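Collection corner - where we're at, January 2023

OK quick one, the build report ate most of this issue and Crescencio wants copy by lunch.

The tabletop set is growing. 146 good demos in as of this morning, another 59 sitting in the review pile waiting for Lalit to go through them. Target for the first training run is 100 per task and we are there on exactly one task, wiping. Pick and place is close. Anything with a tool in it is behind, which everybody knew it would be, me included, so no nagging here. Well a little nagging.

What's changed: we're now taking demos with long handled stuff gripped right at the base. Maite asked for this after the Dalleo run, where the policy kept grabbing tools wherever it felt like and then swinging the far end into things. The view from the tool is mostly handle when you do it that way, and the fingers sit low. Fine. Leave it. The model gets that same view when it's running on the arm so it needs to see it in training too.

Long orange one in the jaws, crumpled tissue on the table:

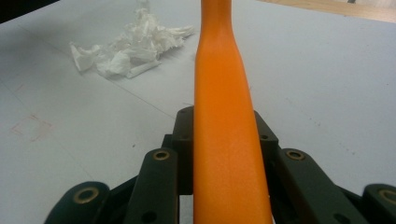
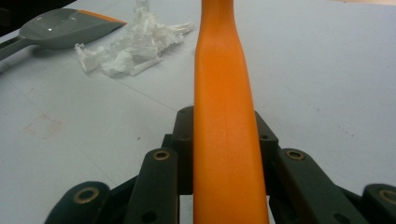
Couple of things from the last review, Lalit's list, my typing.

Start positions. Too many of you begin with everything in the same spot. Move things between demos. Not a lot, a hand's width is plenty, turn it a bit, swap left and right. If ten episodes in a row start identical then we've really got one episode and a lot of disk space gone.

Speed. Slower than feels natural on the approach, normal after that. The fast ones blur and the tracking drops out, and then Nabil has to trim by hand and he has other things to do (the Stevgate demo for one).

Don't stop the recording early!! Finish the motion, hold still for a second, then press. We lost 5 from one session on this alone and they were otherwise really nice demos.

Fumbles. Keep them if you recovered, mark them R in the sheet. Drop them if you had to reach in with your other hand. Jaruwan asked about demos where the grip slips but the task gets done anyway - that's an R, keep it. Recoveries are worth a lot to us and we have hardly any.

Labels. Please please write what the task was and not just "table". Past me is also guilty of this. "Move tissue to the left" is good. "table 2 again" is not. The sheet has a dropdown now, Nabil added it, if your task isn't in there pick Other and type it out.

Also clutter is OK. Got asked this twice. You don't need a spotless surface before you start, marks and scuffs and bits of paper are all fine, just don't go changing the clutter halfway thru a demo. The September set was shot super clean and it fell over the minute we tried it at Istero on a normal bench. Don't want that again.

Batteries - the spare charger is back on the shelf by the Aranda crates. Put it back there when your done.

Slots for the next round are on the sign-up page, tool tasks first please. Jaruwan is running the handheld refresher for anyone who hasn't recorded since the fall, takes half an hour, bring your own laptop. Questions about R marks go to Lalit, questions about the sheet to Nabil, everything else to me.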